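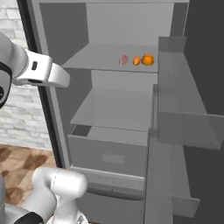 SKARNURERO, 20/06/2018 – Grandach, the family-run company that cooks and delivers meals to schools, clinics and senior residences in and around Skarnurero, is happy to announce that it will bring its first kitchen robot to work this September, after a long spring of practice on the computer. The robot, which goes by the name Helmy, will help with one of the least loved jobs in the building, the putting away and fetching of food from the refrigerators. Its lessons take place in a simulated kitchen made by the software company Wandeck, where a white robot arm can reach toward an open refrigerator with a bright orange round fruit on the shelf and a crisper drawer pulled out below, and where it can try the same reach again and again while the real kitchen gets on with lunch.

Grandach sends out 2827 meals on a normal weekday, and every one of them begins with somebody bending down to a drawer or stretching up to a shelf. The company employs 50 people in its kitchen, and when they were asked over the winter which part of the day they would most gladly hand over, the answer was restocking, by a wide margin. (Peeling onions came in second, and we are sorry to say there is no news on that front yet!)

"I started here on the early shift, and I still remember what my back felt like by ten in the morning," said Bouchra Fahmy, who now manages kitchen operations at Grandach. "We want our cooks to cook. If Helmy can take the crates and the drawers, then the people who know how to season a soup for a ward full of picky eaters can spend that time on the soup, and I think everybody at the table is better off for it."
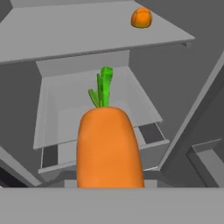
A carrot and an open drawer in Wandeck's simulated kitchen.

No jobs will be cut as part of the project, and the hours of current staff will stay as they are. What will change is how some of those hours are spent. Employees on the early shift now give 60 minutes to restocking before any cooking begins, and Grandach plans to put that time toward fresh preparation and toward training for newer colleagues, who have told us more than once that they would like to learn sauces from the people who make them best. Four members of the kitchen team have also signed up to become robot leads. They will learn to start and stop Helmy, to set up its tasks for the day, and to let Wandeck know when something about its manners in a crowded kitchen needs fixing.

The kitchen team has had a hand in the lessons as well. Cooks and storeroom staff sat down with the programmers this spring to talk through how produce is kept, what goes in which drawer, and how much room a person with a full tray needs to get by.

"They were generous with their time and very direct with us, and I mean that as a compliment," said Tarek El Idrissi, project lead at Wandeck. "A programmer thinks about a carrot as a shape to be picked up. A cook thinks about whether it will be bruised by Thursday. We had a lot to learn, and a simulated kitchen is a comfortable place to make our mistakes, so we have been making plenty of them there."
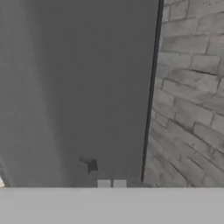 The two fingertips of the robot's gripper, empty, in the simulated kitchen.

Helmy will begin in the produce area, with a robot lead close by on every shift, and will move on to the dairy refrigerators only when the team there says it is ready for the company. Staff will meet with Ms. Fahmy every other week during the first months to share what is working and what is getting on their nerves.

Families, customers and neighbors are warmly invited to an open afternoon at the Skarnurero kitchen in September, with coffee, soup and a chance to meet the robot leads. The date will be posted at the Grandach front desk and sent to all customers with their regular menus.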